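The first thing Sze-wing Hsueh shows me is her thumb. There's a pale line across the pad of it, and she holds it up to the laptop camera before I've even asked a question. "So that's the safety incident," she says. "That's the whole thing. Everybody was expecting stitches!"

I'd called her to talk about a fault that shut down recording on the Skamora jewelry tasks for 3 days in August. She runs the home sessions for Tonodau, a small outfit that sends people into ordinary apartments with hand-held grippers and has them pick up, sort and put away whatever is lying around. Necklaces on a bed, bracelets into a box, that kind of thing. The recordings go off to train a robot arm. It sounds like the gentlest job in the world, and I told her so.

"It is gentle," she says. "You sit on a bed and you squeeze a trigger. People bring snacks. I think that's partly why we got sloppy about it."

What went wrong was that a gripper closed and didn't want to open again. Sze-wing was working a cord bracelet that evening, one of the ones with a sliding knot and two long drawstrings, and one of the strings slipped down behind the pad and got pulled into a pivot. She let go of the trigger. The jaws stayed shut. So she did what anyone would do (I would have done it too) and reached in with her free hand to pick the string out.

"And then it opened all at once," she says. "Not hard. It's a little linkage, it isn't going to take your finger off. But the arms swing out when it opens, and my thumb was sitting right between the arm and the rod. It pinched, I yelled, I dropped the gripper on my foot. The foot hurt more, if you want to know."

She finished the session. She's a bit embarrassed about that part now, and she didn't write it up until the next morning, with a bandage on. By then a second person, working out of the Hilell apartment across town, had reported a jam with the same kind of bracelet – no injury, but he'd needed a pair of tweezers and a lot of patience to get the thing free.

Two jams were enough. Tonodau pulled every cord item from the kit bags and asked for the grippers back, and when they were opened up, 5 of them had fibers wound around a pivot pin. Red ones, mostly. "You couldn't see it from outside," Sze-wing says. "You'd feel it, though. I went back and listened to my own recordings and I'm complaining the trigger is stiff on 7 different takes! I just kept going. I thought my hand was tired."

I asked what happened to those takes, and she groaned. When a gripper sticks, the log says the jaws are still closed on something after the person has already let go, so a robot learning from it would be learning to hang on too long. Her colleagues at Yuan, where the model gets trained, threw out all 7. "Fair enough," she says. "It was a nice afternoon's work, too. I'd been getting really good at pearls."

The fix is pretty plain. There's a rule now that long drawstrings get pulled snug or tucked underneath before a take, and you grab a cord bracelet up high with the loose ends hanging clear of the joints. If the jaws stick, you put the gripper down flat and keep your other hand off it until you've unscrewed the pad. Pivots get wiped and checked before each session. Sze-wing wanted a cover over the linkage as well, and she's still arguing for one. The objection is that it adds weight, and your wrist notices weight after an hour or so.

"I get it, I do," she says. "But I'm the one with the thumb."

Cords are back in the kits, with a printed card that has her wording on it, including a line in capitals about fingers. She's been doing bracelets again herself, usually in pairs with someone on the other side of the bed, and she says the trigger feels completely different when it's clean. She also checks it far more often than the card tells her to.

Before we hung up I asked if she ever wears any of the jewelry. She laughed and said she can't look at a braided cord anymore without wondering where the ends are going to go. Then somebody called her from the next room, and she went off to find a screwdriver.

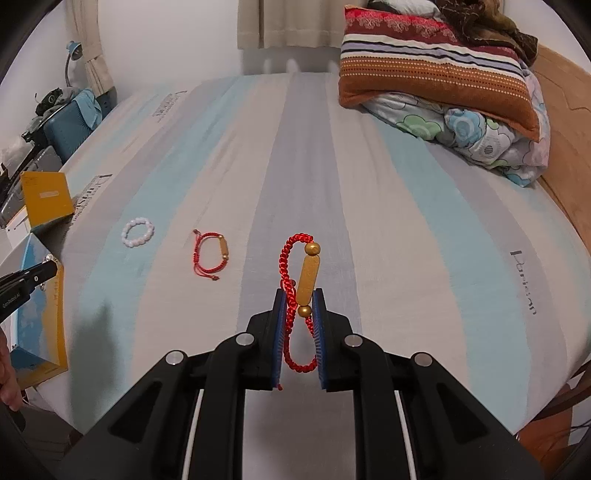 Sze-wing Hsueh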